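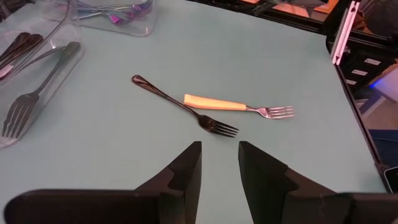 The Fenodmont Cutlery Sorting Kit is the set we put together for school and college robotics clubs that already own an arm and have run out of interesting things to do with it. Stacking blocks is fine for the first few weeks, and we have all done it, but after that people start asking for something that feels a bit more like a real job. Forks are wonderful for this. They are thin, they lie low, they shine, and they love to lie nearly touching, like the dark fork and the smaller orange-handled one out on the table here, so your students have to think properly about where the fingers should go in and which fork they want first. The clear trays add their own bother too (see-through walls are hard on a camera, and on the person driving!), and most groups we have supplied end up arguing happily about them well into the evening.

The kit grew out of a club project at Ivex, the after-hours workshop where Boris Říha has been running his student evenings for years. He wanted a task that a pair of students could set up before the kettle boiled and that an eleven-year-old visitor would understand at a glance: put each fork away with its own sort. His group began with whatever came out of the kitchen drawer, then moved on to forks that differed in finish and handle, and the idea was so well liked that we offered to box it up for everyone else.

What comes in the box

Forks in three styles: dark metal, iridescent, and orange-handled with silver heads
Clear plastic trays
One green mat
Printed club booklet, 32 pages, with starter tasks and score sheets
Storage box with lid

The arms, the table and the camera mounts are not included. We have kept the kit free of anything electronic so that it will go with whatever your club has already. 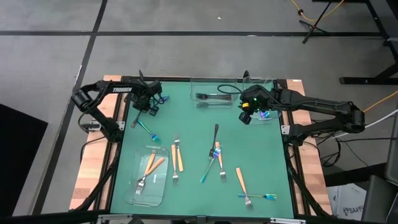 Forks spread over the green mat between the two arms, with some resting in the trays.

Using it with a class

We suggest starting with one arm and one fork, well away from the trays, and letting everybody have a turn at the controls before anyone writes a line of code. It takes longer than you would think, and it is time well spent. Once the group can pick up a single fork without pushing it across the mat, bring in a second one lying alongside, and after that a proper jumble with handles crossing. If you have two arms, the later pages of the booklet cover sharing the mat, passing a fork across, and agreeing who goes where so the grippers don't meet in the middle.

Clubs that enter the Musex student challenge in December may like to know that the last section of the booklet is laid out as a timed round, with a judge's sheet you can photocopy as often as you please. Do check the current challenge rules before you practise to them.

The iridescent forks change colour a good deal as the light moves, so a student who writes a program that looks for "the blue one" is in for a lively session. Boris likes to leave that discovery to them. We would say the same, though a desk lamp kept in one spot is a kindness to younger groups.

Care and spares

Wash the forks by hand and dry them before they go back in the box. Please keep the orange-handled ones out of the dishwasher. Trays scratch in time and can be bought singly, as can the mat. If you would like a larger muddle, the Dafis top-up bag has 11 extra forks in mixed styles.

Ordering

Kit, order code 774
Dafis top-up bag, order code 900
Schools and colleges may pay by invoice. Tell us which arm you use when you order and we will pop in the right page of finger advice.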